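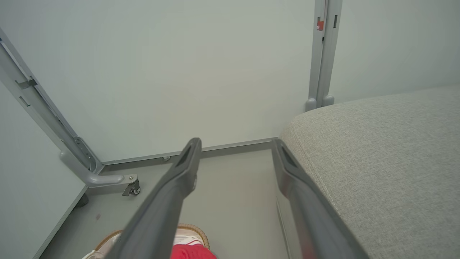 Graues Metallgestell mit Lochreihe und Rolle vor heller Wand. Foto: Vado

Vado macht das Lager auf: Rollgestelle für kleine Räume ab September auch zur Miete

Ich schreibe unsere Pressemitteilungen ja meistens selbst, und diesmal freue ich mich richtig darüber, denn ab September vermieten wir unsere Rollgestelle der Reihe Calline endlich auch an Leute, die keine Werkstatt haben und kein Ladenlokal, sondern einfach eine enge Kammer, in der alles durcheinandersteht (ich kenne das, meine ist 2 Meter breit).

Angefangen hat das mit einer Anfrage aus der Polsterei Rosales. Dort wollte man Stoffe, Sitzteile und Werkzeug in einem Nebenraum unterbringen und trotzdem jeden Morgen putzen können. Also: Gestelle auf Rollen, Böden in der Höhe verstellbar, alles ohne Bohren in die Wand. Wir haben drei Varianten gebaut, zwei davon wieder verworfen, und die letzte gibt es jetzt für alle — in Hellgrau, andere Farben auf Anfrage.

Jedes Gestell trägt bis zu 100 Kilo. Der Aufbau geht zu zweit am besten, ein Inbusschlüssel liegt bei. Wer die Böden umhängen will, räumt bitte vorher aus, das geht sonst schief!

»Ich habe die Dinger an einem Nachmittag dreimal umgestellt, bis die Kissen endlich neben dem Fenster lagen«, erzählt Marisol Olvera von Rosales. »Jetzt schiebe ich sie zum Wischen raus und gut ist.«

Die Mindestmietzeit beträgt sieben Wochen, Lieferung und Abholung innerhalb der Stadt sind drin. Wer das Gestell danach behalten möchte, bekommt die gezahlte Miete auf den Kaufpreis angerechnet. Passende Stoffboxen kommen von unserem Partner Jeraro, die sind aber extra zu bestellen und im Moment leider etwas knapp.

Anschauen und Probeschieben geht in unserer Ausstellung, täglich ab 10 Uhr. Bringt gern die Maße von eurem Raum mit, auch die Höhe der Sockelleiste, die vergessen fast alle (ich auch).

Pressekontakt: Shiela Pangilinan, Vado. Bilder in Druckauflösung und die Mietpreisliste schicke ich auf Anfrage gern zu.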